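Numirau Paint Names – data card

Version 2, February 13, 2020

Summary

Numirau is a table of English colour names taken from household paint charts, each matched to a measured colour value. It holds 1,954 rows from 104 printed charts. The charts were issued by three regional paint makers: Rodora, Rahimi and Dondberg. It is meant for work on how colour words are used in trade, and for checking name lookup tools.

Files

names.csv – one row per printed name
charts.csv – one row per chart, with maker, print year and paper finish
notes.txt – corrections since version 1

Fields in names.csv

chart_id: matches the key in charts.csv
name_raw: the name as printed, with original capitals and hyphens
name_norm: lower case, hyphens replaced by spaces
L, a, b: CIELAB values, D50, 2 degree observer
family: one of white, grey, blue, green, yellow, red, brown, black
finish: matt, satin, gloss or unknown

Family labels

Labels follow the measured value, never the name. A paint sold as "Harbour Blue" is filed under grey if its chroma is below 5. Whites and dark blues are the two families most often queried by users.
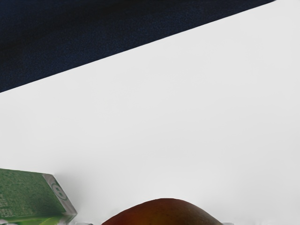
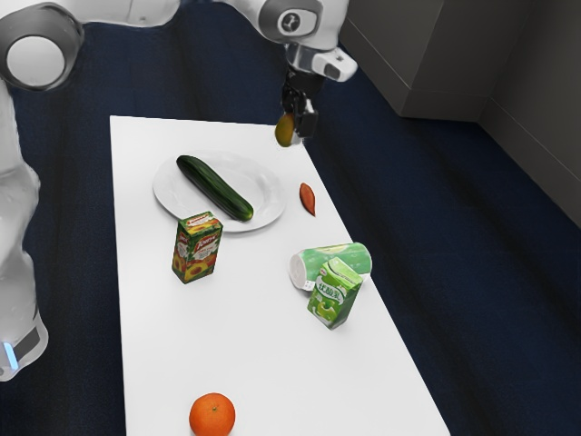

White and dark navy together, two rendered views.

Near-whites (L above 92) make up a large share of the Rodora charts and have many repeated names. Repeats are kept, as the same name often carries a different value from one year to the next. Use chart_id and name_raw together as the key.

Known problems

One chart was scanned in version 1 under two identifiers, giving a total of 105. The spare entry has been removed.
Some 80 rows have no finish recorded.
Gloss chips read slightly darker than matt chips of the same paint. No correction has been applied.
Rahimi charts use both "gray" and "grey". The spelling is left alone in name_raw and changed to "grey" in name_norm.
Dondberg charts printed on uncoated paper show yellowing – treat b values with care.

Loading

Files are UTF-8, comma separated, with a header row. Empty cells mean not recorded. Decimal points are used throughout.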